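What Does Soap Do, Anyway?

By Zulema Henríquez

Quick one today, kids! Soap. You use it every day (right??). But how does it work?

First, your skin. It makes its own oil, called sebum. Good stuff, keeps skin soft. But dirt sticks to it. Germs too. And oil and water don't mix. Try it: a spoon of cooking oil in a glass of water. Stir. Wait. Oil floats right back up. 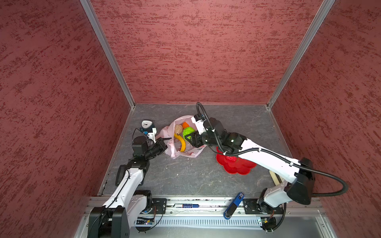
Two white robot arms, red walls.

So plain water slides past the grease. Enter soap! Soap is made of teeny tiny bits called molecules. Each one has a head and a tail. The head loves water. The tail hates water and loves oil.

When you rub your hands, the tails all grab the oil. Heads stick out. You get a little ball with the grease traped inside. That ball has a name, a micelle. Say it "my-SELL".
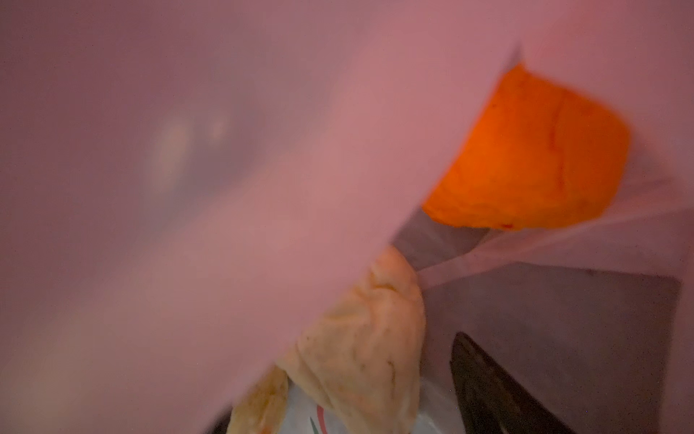
Then you rinse, and the water pulls on the heads and the whole ball goes down the drain. Bye, grease.

What about scrubs? Those have grains in them, like sugar or salt. The grains rub off dead skin cells. Your skin drops old cells all by itself, so kids don't realy need a scrub. Ask a grown-up first. Never near your eyes!

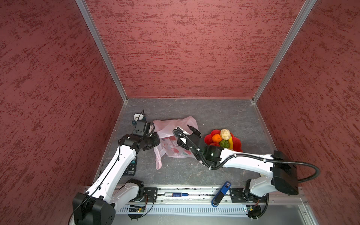
White arms with black joints, over a gray floor.

And bubbles? Just air inside a thin skin of soapy water. Pretty, but a big pile of foam doesn't mean cleaner hands. Rubbing does the work. Backs of hands, thumbs, between fingers.

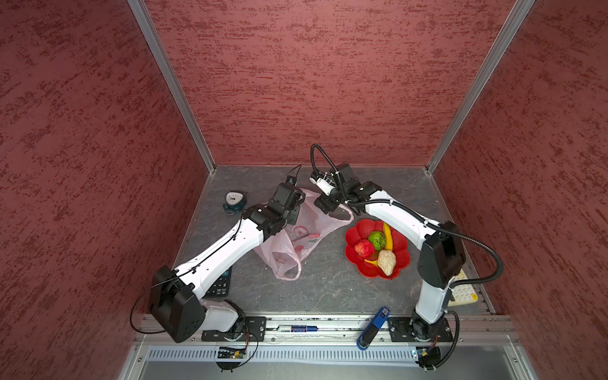 Try this at home: shake pepper on a plate of water. Dip in a finger. Not much happens. Now put dish soap on your finger and dip again. Whoosh, pepper zooms to the edge! Soap makes the water's "skin" weaker in the middle, so the stronger part pulls the pepper away.

Next time: why lip balm feels waxy.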